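Kitchen > Cleaning > Sink and Dishes

Let the sponge dry standing up

By Nayeli Camacho, October

A round sponge brush becomes smelly when it lies flat in the sink. After the dishes I squeeze it well, two times, and I lean it on a wire rack with the foam side to the air.
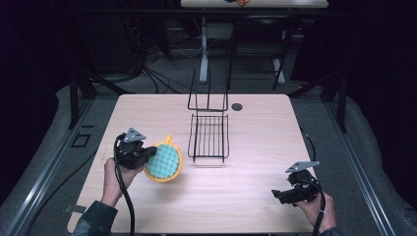
Black wire rack and sponge brush with yellow rim, on a light wood table.

Choose a rack with small feet, so the air can go also under it. Every Wednesday I wash the rack with warm water and a little vinegar, and I wipe the table below.

Recent tips
Limescale on the faucet
How to store pot lids
Drying glasses without spots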